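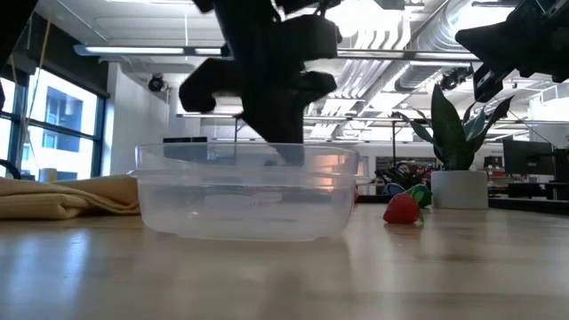 Workshop Tips: Setting Up a Gripper Arm for Pick-and-Place
Escobedo Shared Workshop, Bench Guidance
Revised 2020-03-23

Members building an arm for sorting or tidying tasks are asked to follow the guidance below. It applies to the Drolov kit and to arms of the member's own design.

Preparing the bench
Wipe the tabletop before clamping anything to it. Grit under a clamp marks the wood, and repairs are charged to the project. Route cables behind the arm and leave enough slack for full travel of the wrist.

Choosing a container
A clear plastic container with a flat lip is suitable for early trials. The fingers remain in view through the wall when they dip below the rim. Set the lowest permitted height of the fingertips with the container in place, and check it again after any change of fingers.

Choosing test objects
Begin with light toys. A toy strawberry or a toy orange is a fair trial of grip, as neither offers the fingers a flat side. Members should keep to one object until the arm places it reliably.

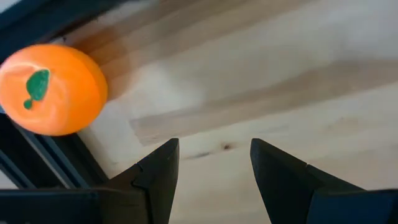
Adjusting the wrist camera
Run the first passes slowly. If the wrist view smears while the arm is moving, reduce speed before altering the exposure. Both fingertips should be visible at the bottom of the view.

Care of the fingers
Inspect screws every 200 cycles and replace worn finger pads at 1,000. Pads are kept in the Zimitz drawer.

Closing down
Lower the arm to its rest position, switch off at the Cikatel supply and wait 30 seconds before unplugging. Return test objects to the shelf.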